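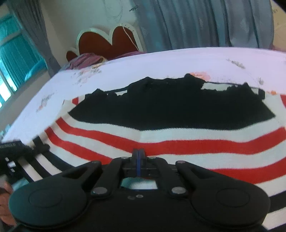 Sheet mulching

Sheet mulching is a method of preparing a garden bed by covering the ground with layers of organic material, without digging. A layer that blocks light, most often plain cardboard, is placed over grass or weeds. Compost, leaves or wood chips are spread on top. The plants underneath die from lack of light, and the layers break down into the soil.

Materials

Corrugated cardboard is the most common base layer. Tape and staples are removed before use, and glossy or waxed board is avoided. Newspaper can be used in its place but tears easily in wind. Neighboring sheets must overlap, as grasses that spread by runners will come up through any gap. The top layer holds the sheets down and slows drying.

Procedure

Tall growth is cut and left in place. The ground is watered well, the cardboard is laid, and the cardboard is watered again before the top layer goes on. In cold climates the work is usually done in October, after leaf fall, and the bed is planted the next spring. Beds made in spring can be planted at once if a hole is cut through the base layer for each plant.

Use at Tillthorpe

The community garden at Tillthorpe converted 300 square meters of lawn by this method under Idun Söderlund. The beds were laid over 2 seasons. Of the 67 currant bushes set out in the first beds, 2 were lost, both at the low end of the site, where water stands in winter. A planting guide by Zdeňka Paulík, published by Crabtree, describes the layout and gives the order of layers used - cardboard, compost, then chips.

Limitations

Bindweed, horsetail and other deep-rooted perennials often survive a single application. The damp layers shelter slugs and voles, which can damage young plants. Fresh wood chips mixed into the soil may tie up nitrogen for a time, an effect that is small when the chips stay on the surface. On heavy clay, a thick cover can delay soil warming in spring.

See also

Compost
No-dig gardening
Cover crop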